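Clavura Folding Desk, Six Months In

I bought the Clavura folding desk in May to replace a kitchen table that had been doing two jobs for too long. It has been in daily use since then, mostly for writing, bill paying and a drawing class I take on Sunday mornings. This review covers the regular size with the light wood top. There is also a wider one, which I have not used.

Delivery and assembly

The desk came in one flat box, 46 pounds according to the shipping label. One person can get it through a door, but I would not want to carry it up three flights alone. The packing was cardboard corners and paper, with no foam, and nothing was damaged.

Assembly took me most of an evening. The top comes in one piece with the hinge plates already fitted. You attach two leg frames, a rear brace and the small shelf that hangs under the right side. The instructions are drawings only, and the drawing for the rear brace shows it from behind, so I put it on upside down the first time. If the slotted holes are facing the floor, you have it right.

The hex key in the box is soft. Mine started to round off before the second leg was done and I switched to my own. A neighbor, Luuk Bakker, bought the same desk a month later and had the same trouble, so I don't think I got a bad one.

The top

The top is the reason to buy this desk. It is wide enough for a laptop and an open notebook side by side, and there is still room at the back for a lamp. The front edge is rounded over, and my forearms don't get the red line they used to get from the kitchen table.

The finish is a thin clear coat. It takes pencil marks and cleans up with a damp cloth. Ink is another matter. A felt pen rested on it for a minute left a dot that I can still find if I look for it. Hot mugs have left no rings, but I do use a coaster most days. Dulce Orozco, who teaches the drawing class, told me to put a coat of furniture wax on it before using it seriously. I did that in the third week, and water has beaded up on it since.

There is no pen groove and no drawer, so anything small needs its own container. I tried a mug, which tips over when you fold the desk in a hurry, and then went to a flat case that opens out on the top and closes again when I'm done. A flat case is the better choice here. It goes on the shelf underneath with the notebooks and stays there when the desk is folded.
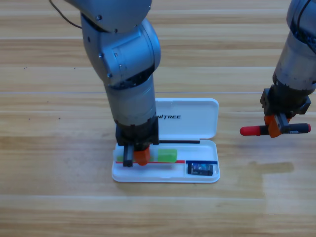 Folding and storage

Folding works like this: clear the top, push the two latches toward the center, lift the front edge and let the leg frames swing in. Folded, it stands on its own against a wall and takes up very little floor. I can do it in less than a minute now. The first week it took a good deal longer, mainly because the left latch was stiff. A little candle wax on the bolt fixed that.

Going the other way is slightly harder. You have to hold the top up with one hand while the legs come out, and the legs do not click until they are fully open. Listen for the click on both sides. I missed it once and the right side sagged when I leaned on it. Nothing broke, but a folding leg should be harder to get wrong than this.

There are no wheels. On a wood floor you will want felt pads, and the feet are an odd narrow shape, so ordinary round pads have to be trimmed. I used a sheet of self-adhesive felt and cut six strips, two of them for the lower edge that touches the floor when the desk is folded.

Stability

For writing and typing it is steady. For anything with more force behind it, it moves. Erasing hard makes the top shake a little from side to side, and a sewing machine would probably be too much for it. Tightening all the bolts again after the first month helped more than I expected, and the manual should mention it.

Height is fixed. I'm on the tall side and my knees clear the rear brace, but only if I sit square to the desk. The hanging shelf takes away leg room on the right. It can be left off, and it is held by four bolts if you change your mind later.

Compared with the Dolline and the Zullel

Before ordering I looked at two others. The Dolline costs less and folds flatter, flat enough to slide under a bed. Its top is in two halves with a seam across the middle, and you feel the seam when you write on a single sheet of paper. For a laptop only, it would be fine.

The Zullel is the sturdier desk. Eirini Papadakis has one at her office and let me work at it for an afternoon. It does not shake at all, and it has a proper drawer. It is also much heavier and has to be unbolted partway before it folds, so in practice she never folds it. If you have a room where a desk can stay up, get that one or an ordinary desk.

Parts and service

I wrote to the seller, Gallegos, about the hex key and about a missing bolt cap. The reply came in two days, and the cap arrived the following week in an envelope. They did not send a new key and did not mention it. Spare latches and feet are listed on their site. Replacement tops are not -- if you ruin the top, you are buying a desk.

What I would change

A hard stop on the legs, so they can't be left half open. Wider feet. A better key, or none at all. A shallow lip along the back edge would also be welcome, as pencils roll off whenever the floor is not level, and mine isn't.

Would I buy it again? Yes, for a room that has to be something else by dinner time. The top is good, the folding is quick once the latch is waxed, and the wobble has not bothered me for the work I do. I took one star off for the legs and left the other four.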